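Fliltadholm Workshop Notes — Gallery: Two Arms, Two Sets of Fingers
Posted 28 Jul 2019 by Morven MacAulay

Hello again, and thank you for being so patient with us. Waqas Swati and I have been meaning to compare fingertips properly for ages, and we finally got the two arms set up facing each other with a heap of bits and pieces to pick up. We looked at it all from the wrists, from overhead and from the side of the table, and I've put up one of each, plus a second wrist view because I'm fond of it.

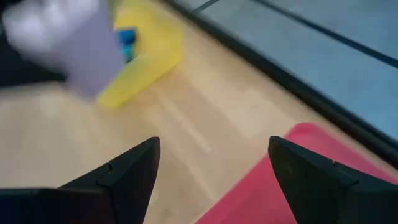

From the wrist with the arm swinging — the black fingertips stay fairly sharp while everything past them smears.

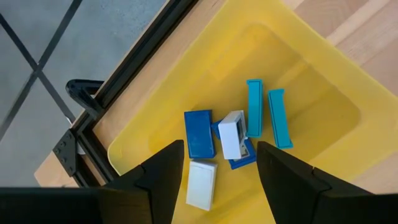 Over the yellow bin, fingers open, with blue, white and teal blocks to choose from. 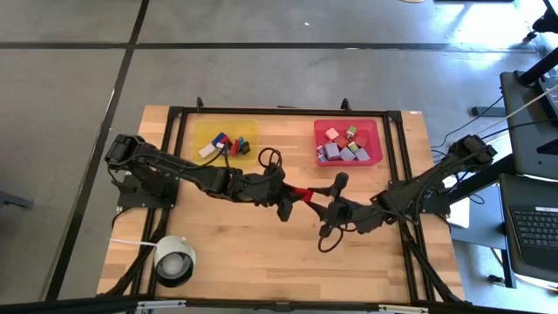
Both arms reaching into the middle, one of them with a bright red finger piece.

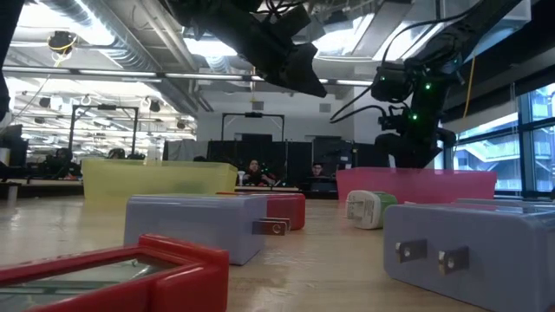

Down at table height, with the plug-shaped pieces out in front and the bins behind.

What we were comparing

The fingers came from two places. The Bemitz pair are slim and pointed, and Waqas has had a set in his drawer since 2015 (he swears by them). The Haldane pair are a touch wider at the tip and have a softer feel when you press them together, which I liked straight away, though I do tend to fall for whatever is new. We gave each pair 200 picks, so 400 altogether, and we stopped for tea rather more often than the plan allowed.

Flat blocks suited the Bemitz tips very well. They slide down beside a block that is lying close to its neighbour, and you don't need to be terribly careful on the way in. The Haldane ones wanted more room, but once they had hold of something they kept it, even when I was clumsy with the controls and gave the arm a good jolt. The plug shapes were the hardest for both, and I dropped the smallest one so often that Waqas took over.

A word on the cameras

We both came away thinking the wrist view is lovely for the last little stretch and not much help before that. Waqas would like a faster shutter, and I would like more light, and I dare say we shall end up trying both. The overhead view was what I kept glancing back to when the two grippers were close together and I had lost track of which elbow was going where.

Still to do

The Stolholm controller is next on the list, once its new cable arrives. We have a longer run of 4000 picks pencilled in for November, with the Haldane fingers going first this time. If you have used either pair on thin or floppy things, do write and tell us how you got on — Waqas reads all the messages and I answer most of them.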